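Laundry and Folding Questions I Get All the Time

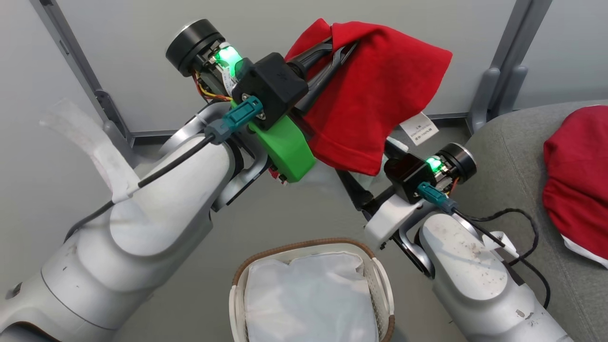
I run the wash-and-fold counter at Clukden, and between the counter and my inbox I answer the same dozen things over and over (I don't mind, I love this stuff!). So I finally typed them up. Most of them come down to reading the care label, and I know, the print is tiny. On a red piece like this one it's a little white tag hanging off the lower edge, so look along the hem if you've already checked the neck and come up empty. I've found them in side seams, inside pockets, you name it.

Do I really have to wash red things separately?

The first couple of times, yes. I've turned enough white socks pink to feel strongly about this. After that I toss reds in with other darks, in cold water. If you want to test one first, dampen an inside seam, press a white paper towel on it and see what comes off.

The care label got cut out. Now what?

Treat it gently: cold water, short cycle, hang it up. If it's something you'd be sad to lose, bring it by and let me feel the fabric before you do anything. I'd much rather look at it first than try to rescue it later.

What temperature do you use?

For colors I stay at 80 degrees or under, and that's Fahrenheit, a customer from overseas once gave me a very worried look. Towels and sheets get hot water unless the label says no.

How do I fold a shirt that's come out all crumpled?

Hold it up before you put it down! Pinch it at the shoulders, give it 2 good snaps and let the hem drop. Then lay it face down, smooth from the middle out, bring the sides in and fold up from the bottom. People skip the snapping and then wonder why there's a crease across the belly.

How long can I leave clothes in the dryer?

I'd get them out right when it stops. If you forgot (me, most evenings), throw in a damp washcloth and run it for 12 minutes, then fold right away.

Which folding board do you like?

The Mussa. I've had mine for years and one hinge is held on with tape. The Larniteck is nicer looking but too narrow for a men's large, at least the one I bought. Plenty of folks fold on the bed and that's fine too.

How much can I bring in at once?

Up to 40 pounds per order. Comforters go on their own ticket, and please tie the bags, don't staple them.

Do you pick up?

Only on the Flostesen side of the bridge for now. We may add more streets in September, so ask me then. Bags need to be out on the porch by 8 in the morning.

Can you sort my kids' clothes by kid?

Sure, if you pin a note to the bag with sizes. Socks I'll match up, but you'll have to work out who gets which!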